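Print Finisher and Machine Operator (full time)
Prosser Sign and Display, Rurcombe

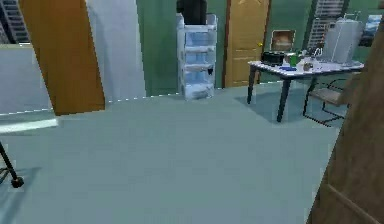 Open door and light grey-green floor, computer-rendered view.

Prosser makes shop signs, exhibition panels and printed boards for trade customers. We are looking for an operator to join the day shift from February.

You will load and run our two roll printers and the cutting table, then trim, laminate and pack the finished work. Most jobs are short runs of up to 100 pieces, with a few larger orders of 1000 or more in spring. Job tickets come through Mument, our order system -- we will train you on it in your first week.

What the job involves
Checking artwork sizes against the ticket before printing
Changing media and inks, and cleaning the heads at the end of each shift
Mounting prints on foam board and aluminium sheet
Keeping the waste log up to date
Packing for courier collection at 4pm

What we ask for
At least a year on a wide format printer of any make. Experience with a flatbed cutter is useful but we can teach it. You should be able to read a tape measure to the millimetre and lift sheets up to 600 mm wide without help. Larger sheets are always moved by two people. A forklift licence is not needed.

Hours and pay
Monday to Friday, 7.30am to 4pm, with half an hour for lunch. Pay depends on experience and is reviewed after the three-month trial period. Overtime is paid at time and a half. 28 days' holiday including bank holidays.

How to apply
Send a CV and a short note on the machines you have used to Roald Ekström, Production Manager, Prosser Sign and Display, Unit 109, Nillo Trading Estate, Rurcombe. Please put "Operator" on the envelope. Interviews will include an hour in the workshop -- bring safety shoes if you have them.

Posted Sunday, January 5, 2025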